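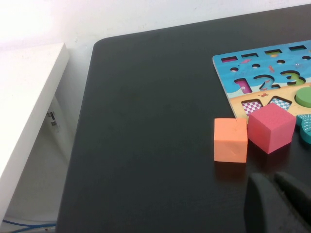
Ginevra Bortolotti wrote to me that number puzzles are a waste of shelf space, because kids learn the shapes by heart in a week and never touch them again. I love getting comments like that one! It was under my January post on toys worth keeping, and I've been wanting to answer it ever since.

So, Ginevra, you're half right. My son did learn our ocean board by heart, and fast. He could have put the 2 in its place with his eyes shut. But then he stopped doing it as a puzzle and started using it for everything else, and that's when it got good. The numbers became boats. The sandy part at the bottom was a parking lot for a while (don't ask me what the cars were doing at the beach). Last week he traced the cutouts onto the back of a Rizzi pasta box with a crayon and we had a whole set of wobbly numbers to hang up in the hall. I was so proud of that pasta box!

I like the wooden ones best, the kind with a picture painted right on the board. Ours has sea creatures and a bright blue sea, and there's always something to talk about while little hands are hunting for the right hole – who lives down there, who is hungry, who is going to bed.

A few of you asked where to look. I found mine at the Skundside flea market, on a blanket with 200 other things, and I paid less than I would for a coffee and a bun. Check that the pieces are all there before you pay. I didn't, and went back for one that had slid under a stack of Birinow picture books.

For storage I gave up on puzzle racks. Every piece goes in a cotton drawstring bag and the board stands upright behind the books. Pulling out the bag and tipping it over is half the fun anyway, and the sound of it brings my son running from the other end of the apartment.

Next up is a clock puzzle my sister is mailing us, 18 pieces and a pair of hands that turn. I can't wait to see what he makes the hands into.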